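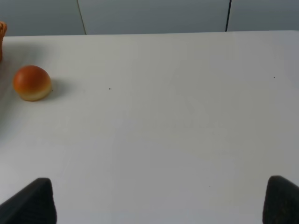 Bringing lunch to work, a winter report

7 Dec 2010
Filed under: Food, Money

I started bringing my own lunch in May, when the sandwich place across from the office changed hands and the turkey on rye went up 50 cents. That was the excuse. The real reason was that I had gotten tired of standing in a line at noon with everyone else from the Kerekes building and then eating at my desk anyway with ten minutes left.

I said back then I would write down how it was going, and a couple of people have asked in the comments, so this is the long version.

The first month was bad. I did what I think most people do and bought too much. I went to the big market in Zanholm and came home with a whole ham, a sack of rolls, two kinds of mustard, and a set of matching containers with blue lids. The rolls went stale. The ham was fine until I couldn't look at it. The containers leak if you put anything wet in them and tip them sideways, and I take the 29 bus, so everything gets tipped sideways.

What I do now is cook one pot of something when I have a free evening and eat from it for most of the week. Bean soup, chili, rice with whatever is left, lentils. It isn't exciting. I don't mind eating the same thing several days in a row, and if you do mind, then my way of doing this won't help you much. My sister freezes hers in single portions and rotates them. I tried that and the freezer in this apartment is the size of a shoebox.

The soup goes in a wide-mouth thermos I bought used in Tirley. It has a dent near the bottom and it keeps soup hot until one o'clock if I fill it with boiling water first and let it stand while I get dressed. If I skip that step the soup is lukewarm by noon. I have skipped it more often than I would like.

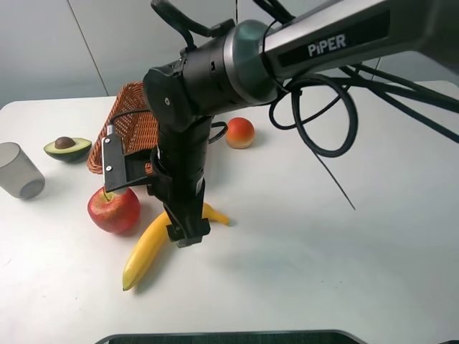

The other half of lunch is whatever doesn't need cooking. Crackers, cheese, a boiled egg, fruit. I keep a box of crackers and a jar of peanut butter in the bottom drawer of my desk, and that has saved me on the mornings when I walked out the door without my bag. It has happened more than once. The bag sits on the chair by the door now and not on the kitchen counter, and I still forget it.

About the fruit. I went through apples, pears, grapes, and clementines before I settled into a pattern. Apples are the easiest to carry and the most annoying to eat in a quiet room. Pears are never ready on the day you want them. Grapes need a container and then they need washing and then you have a wet container. Clementines are good from now until the end of winter and then they aren't. Bananas are cheap all year and come in their own wrapper, but they can't be at the bottom of the bag. I learned this with a library book. The library took it back without a word, but I know what page it is on.

If you buy bananas for the week, get a few that are yellow and a few that are still green at the ends. The stores here want to sell you the bunch as it is, but I have never seen anyone object to a person breaking one up. At home I keep them away from the apples. I was told the apples hurry them along and it does seem to be so in my kitchen.

Now the money, because that is what the comments mostly asked about. Buying lunch was costing me 55 dollars a week if I included coffee and the occasional cookie, and I did have the occasional cookie. My groceries went up when I started packing, though less than I feared. I didn't keep receipts for the first months, so I can't give you a proper figure for the savings. I can say that the checking account looks healthier at the end of the month than it used to, and that I paid for the new tires in cash.
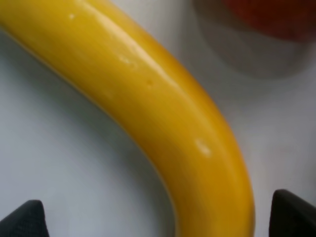

Some of that got eaten up by equipment. I already mentioned the containers. I also bought an insulated bag with a shoulder strap, and the strap broke in the second week. I bought a folding fork and spoon set, which was a mistake, since food gets in the hinge. Now I carry a regular fork and a regular spoon from the kitchen drawer wrapped in a cloth napkin. The napkin goes in the wash with the towels. If I could start over I would buy the thermos and nothing else until I had been at it for a while.

Where to eat turned out to be a bigger question than what to eat. Our break room has a microwave, a sink, and a refrigerator that is cleaned out at the end of the month without warning. I lost a good glass jar that way. The room is also where people go to make phone calls, and I would sooner not hear about other people's insurance. When the weather was warm I walked down to the benches behind the post office. You can see the river a little from there if you take the bench on the left. I got a lot of reading done over the summer.

Since the cold set in I have been going to the lobby of the Sosavia building next door. There are tables by the window that anyone can use, and the guard at the desk has never said anything except good afternoon. It closes to the public at two, which is no trouble for me. The heat in there is turned up high enough that I take my sweater off.

I didn't expect to miss the line at the sandwich place, but I do a little. It was the one time of day I talked with people from the other floors. I've started buying lunch out once every couple of weeks for that reason. I get the soup, oddly enough. It's better than mine. I think they use more salt and a lot more butter, and I've been trying to work out what the green herb is.

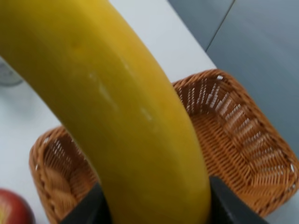 Lunch Notes, No. 11

For anyone new, the numbered notes are where I put the recipe or two that I've been using. The earlier ones are in the sidebar.

Split pea soup, the way I make it. One bag of split peas, rinsed. One onion, chopped small. Two carrots, sliced. A bay leaf. Cover with water by a couple of inches and bring it to a boil, then turn it down low and leave it until the peas fall apart, stirring now and then so it doesn't stick. Mine takes over an hour because the burner is weak. Salt at the end. It gets very thick overnight, so I add a splash of water when I heat it in the morning before it goes in the thermos. A ham bone is good in it if you have one. I had one in May, as you know.

Rice and beans. Cook the rice the night before. Heat a little oil, add half an onion and some cumin, then a can of black beans with most of the liquid. Let it cook down until it isn't soupy. Put the beans under the rice in the container, so the rice on top doesn't dry out. Hot sauce lives in the desk drawer with the crackers.

I tried a pasta salad for this one too and it was not good. The dressing soaked in and by noon there was none left to taste. Someone wrote in to say you should carry the dressing in a small jar and pour it on at the table. I'll try that when the weather is warm again and cold pasta sounds like something a person would want.

Next time I want to write about breakfast, which I have been skipping and shouldn't. I also owe an answer to the person who asked about packing for two different diets in one house. I live alone, so if you have experience with that, put it in the comments and I'll copy it into the next note.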